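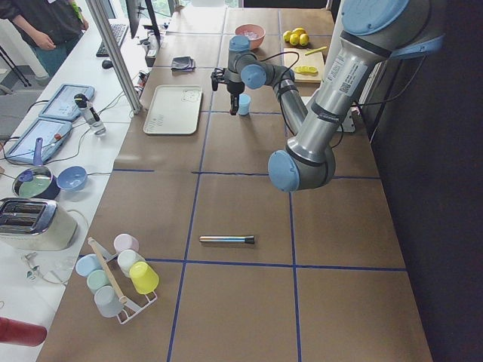

Deravthorpe, jueves 19 de marzo de 2026

Un brazo que aprende a preparar limonada

¿Has ayudado alguna vez en la cocina? Entonces sabes que hacer una limonada parece fácil. Tomas un vaso, pones hielo, cortas el limón y mezclas. Tus manos saben hacerlo casi solas. Para un robot, cada una de estas cosas es un problema nuevo.

En el taller de Starero hay un brazo robótico de color plateado y azul claro. En la punta lleva una pinza negra con dos dedos. Con dos dedos se puede agarrar un vaso pequeño, pero hay que pensar bien por dónde.

El brazo forma parte de un kit que se llama Mena. Lo ofrecen a escuelas y a clubes de ciencia, para niños desde 7 años acompañados de un adulto. El kit trae el brazo, las cámaras y un cuaderno con 18 ejercicios. La limonada es uno de los más largos.

¿Para qué sirve la cinta azul?

La mesa está cubierta con papel marrón, y encima hay tiras de cinta azul que forman rectángulos grandes. Es parecido al tablero de un juego. «Cuando los niños ven las casillas, empiezan a hablar con orden», explica Kyrylo Nazarenko, que escribió el cuaderno. En vez de decir «el limón está allí», dicen en qué casilla está. Para dar instrucciones a una máquina, esto ayuda mucho.

¿Cómo ve el robot?

El robot tiene una cámara pequeña cerca de la pinza. Imagina que tienes un ojo en la muñeca: si mueves la mano, también se mueve todo lo que ves. Por eso la misma cinta puede aparecer recta o inclinada, aunque siempre queda pegada en el mismo lugar.

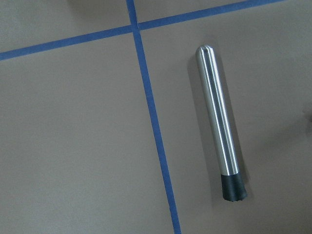 El majador visto desde la muñeca del robot. El mango es de acero y la cabeza, negra.

El majador es la herramienta con que se aplasta la fruta para sacar el jugo. Como es redondo y brillante, no es un objeto cómodo para principiantes. La luz hace rayas blancas sobre el metal, y el programa tiene que entender que esas rayas no son otra cosa puesta encima. Después hay que girar la pinza para que los dos dedos queden uno a cada lado del mango.

Prueba esto en tu casa: toma una cuchara usando solamente el pulgar y el índice, sin doblar la muñeca. Hazlo 3 veces, cada vez con la cuchara en otra dirección. ¿Cuál fue la más difícil?

¿Y el hielo?

Los cubitos transparentes son todavía más complicados. A través de un cubito se ve el color de lo que hay detrás. Y si están amontonados, ¿dónde termina uno y dónde empieza el otro?
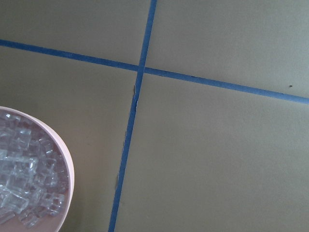 Cubitos transparentes en un bol rosa. Intenta seguir con la vista el borde de uno solo.

Lo que nos gustó y lo que no

El cuaderno está bien explicado y las letras son grandes. El ejercicio de la limonada dura 40 minutos, y para los más pequeños es bastante tiempo. También nos faltó una página con las palabras difíciles. Ihor Bondarchuk, del taller, nos contó que la están preparando para noviembre.

Si tu clase quiere probar el kit Mena, pide a tu maestra o maestro que escriba al taller de Starero.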